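**Re: [stillo-dev] gripper width drops to zero on thin fabric**

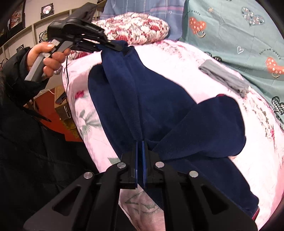 Bimanual garment clip, right-hand view: both grippers on the navy fleece.

Mahsa Kermani wrote:

> I reprocessed the August garment clips with the current main branch. On most of them the width estimate is fine until the fingers close on cloth, then it snaps to zero and stays there until they open again. The policy then learns "fully closed" for every fabric grasp, whether it is a thick edge or a single layer. Is this the calibration file, or is the tracker losing the pads? I can send logs.
>
> Also, is anyone else seeing the left and right streams drift apart in long clips?

Hi Mahsa,

It's the tracker. I went through your logs and the calibration loads correctly in all of them.

The width code segments the two pads separately and measures the gap between their inner edges. With dark blue pads pinching navy cloth, the segmentation merges everything into one blob. When it finds one blob instead of two, the old code returns zero. That fallback came from the block-stacking work, where one blob did mean closed.

I have a branch, `width-from-pivots`, that stops using the pads. It tracks the round silver screws on the fingers and gets the width from the linkage geometry. The screws stand out well against the black fingers, and a garment held between the pads doesn't usually cover them. If fewer than two screws are found on either finger, it holds the last good value and sets `width_valid` to false, so you can mask those steps in training.

To try it:

```
git fetch origin
git checkout width-from-pivots
stillo reprocess --width-source pivots --clips garments/
```

You need to redo the open/close calibration once per gripper. The old files store pad positions and the new reader will reject them.

I ran it on 270 clips from the garment set. In 175 of them the old code had at least one false zero. The new code has none, but it does hold stale values for long stretches when a sleeve or hem falls over a finger. Abbas Talebi is looking at whether we can interpolate there.

On the drift, yes, I see it too. It's a separate bug. The sync step matches frames by index after the first one, so a single dropped frame shifts everything behind it. In one clip the right stream lost a frame at 1033 and the two were out of step from there on. Joonas Kauppinen has a patch that matches on timestamps. Please wait for that before you retrain anything with two hands.

Two questions for you:

1. Are you using the default `max_hold` of 2000 ms? I'd like to lower it.
2. Does the planner on your side read `width_valid`, or only the width?

Shahla Najafi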